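Demonstration gathering (robot learning)

Demonstration gathering is the job of collecting examples of a task so that a learning system can pick the task up from them. People also call it demo collection, teaching by showing, or (on the older pages of this wiki) "episode farming," a name I've never liked but can't seem to kill off. I've spent a good part of the last 2 years doing it, so this entry leans on my own experience more than our style guide would prefer. Feel free to edit!

The basic unit is the episode: one person, one task, start to finish. Pick up the cup, set it next to the vase, let go. An episode can be recorded by steering a real arm from a distance, or with a hand-held gripper that has a camera on it – you squeeze, the jaws close, and the camera sees more or less what a robot's wrist camera would see later on. I much prefer the hand-held way. You can walk it over to any table you like, and a new person gets comfortable with it in an afternoon.

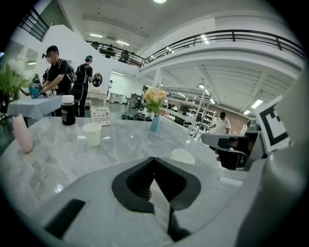

Tabletop tasks are where most groups begin, and I'd tell anybody to do the same. Cups, bottles and vases are cheap, easy to swap, and different enough in shape to keep the learner from getting lazy. In the Trelano set, which I helped put together, we kept 1163 episodes after review and threw out 284. Most of the rejects were dull stuff: a hand moving too fast, a marker on the jaw hidden for too long, somebody forgetting to let go at the end.

Variety

This is the part people argue over. The Stoica notes (our in-house handbook, still the best thing to read on your first morning) say to move every object between episodes, even if only by a few inches. Hikari, a smaller project, went the other way and kept its layout fixed for all 527 episodes. Their learner did great on that one layout and fell apart when a cup was turned around. I'm firmly in the move-everything camp, but fixed layouts do have their uses – they make it a lot easier to spot a bad recording.

Busy rooms are good for you, too. Other people working at other tables, lights overhead, shelves in the distance: all of it gives the learner practice at ignoring things.

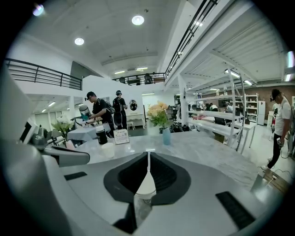

Table with a tumbler, a small cup and a vase of artificial flowers, seen over a hand-held gripper; others at work behind.

Labeling

Each episode gets a short line of plain text, such as "move the cup to the left of the card." Sellbridge, the labeling tool we use, lets two people write that line separately and flags the ones that don't match. Write it the same day if you can. By the next morning I can never remember which cup I meant.

See also: Hand-held grippers; Episode review; Object lists for tabletop tasks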